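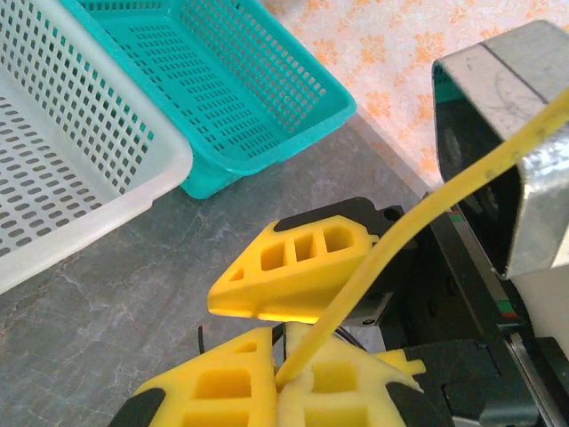
Wrist camera view of the gripper over the worktop, with two of the baskets used in sorting tasks.

Robot Software Engineer, Perception and Planning
Manipulation Software Group, Starkell
Location: Ferkgate
Reference number: 119
Closing date: 25th September

Starkell invites applications for the position of Robot Software Engineer in its Manipulation Software Group. The appointment is full time and is made for two years in the first instance, with the possibility of renewal. The successful candidate will report to Greer Carnegie, Head of Manipulation Software.

About the position

The group develops the software that allows a single robot arm to handle household items on ordinary worktops. Its main product is Fokia, a planning and control package that takes in wrist camera video and joint readings and returns short motion plans at a rate of 20 per second. Fokia is used by all project teams at the Ferkgate site and by our partner laboratory at Purves.

The engineer will take over the part of Fokia that links perception to grasp planning. Open containers are the present focus. Thin rims, perforated walls and glossy plastic give poor depth readings, and the planner must choose a grasp or a placement even when part of the container lies outside the camera's view.
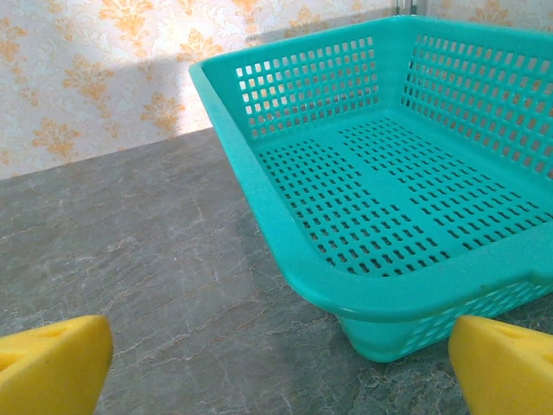
Work on rim detection began in March and has reached the stage where the basic method is in regular use. It now needs a proper test suite, better handling of uncertain poses, and a clear interface to the motion planner. The engineer will be expected to set the order of this work together with the group head.

Main duties

Maintain and extend the container pose module in Fokia.
Write recovery behaviors for failed or partial grasps.
Build replay tools so that recorded sessions can be run against new versions of the planner before release.
Keep the camera calibration routines up to date and document them for other teams.
Review code from the other 6 members of the group.
Spend part of each working week at the robot, running trials and correcting faults as they arise.

Requirements

Applicants must hold a degree in computer science, engineering or a related field, or have equivalent work experience. Strong skills in C++ and Python are required, as is a sound grasp of 3D geometry and coordinate transforms. Applicants should have written software that ran on a physical robot – simulation work alone will not meet this requirement. Experience with motion planning, camera calibration or real-time control is desirable.

How to apply

Applications should include a resume, the names of two references and a statement of no more than 200 words describing a software fault the applicant has traced on a working machine. Links to code samples may be added. Please quote the reference number in all correspondence.

Shortlisted candidates will be invited to Ferkgate for an interview and a practical session with the group. Travel costs within the country will be repaid on receipt of tickets.

Questions about the duties of the position may be addressed to Greer Carnegie. Questions about the application process, including requests for adjustments at interview, should be directed to Ottavio Bianchini in the Starkell personnel office.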